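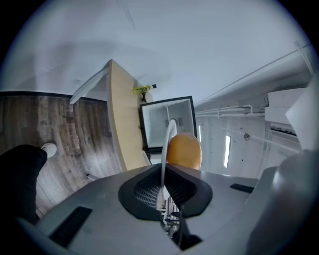

Our house rules for hand-held gripper work now run to two pages, and I've spent most of June arguing for keeping them that short. The first rule concerns what the gripper's own camera can see. On our pair the view takes in a wide strip of the grey housing, and the object being handled has to sit near the middle of the picture, clear of the black opening, with the place it came from or is going to in view behind it. The orange-brown object does that here, with the open white box right behind it. If the housing hides the object, the take is marked down and done again. We don't try to rescue it later.

I took over the rules when Cotdale handed the kitchen tasks to us at Trimstead. The old set had 4 versions going about, and they disagreed on small things, such as whether a door should be opened before recording starts or as part of the task. We settled on writing the starting state on the task card. Door open or door shut, it says which, and the operator checks it before picking up the grippers.

I also went back through 987 takes from the Arrieta batch to see which rules people had been following. Mostly they kept to the ones that fitted on one line. Anything longer had been read once and forgotten, so I cut the long ones. 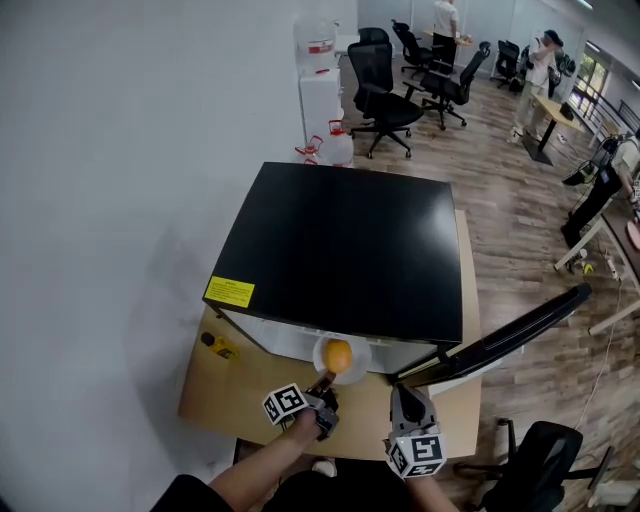 Marker cubes get their own section, and it is the one I'd keep if I had to drop the rest. Each gripper carries one, and the printed faces must stay clean, flat and in sight of the head camera for as much of the task as possible. Reaching into a microwave is a fair test of that. With the door swung out to the right and the plate just inside the front, both cubes can stay outside while a finger touches the orange. Put the plate at the back and the hand has to follow it in, so the card says front.

Sleeves are still an open point. The Grallent draft wants them rolled above the wrist on both arms. I've put that in as advice for now and will look at it again when the next batch is checked.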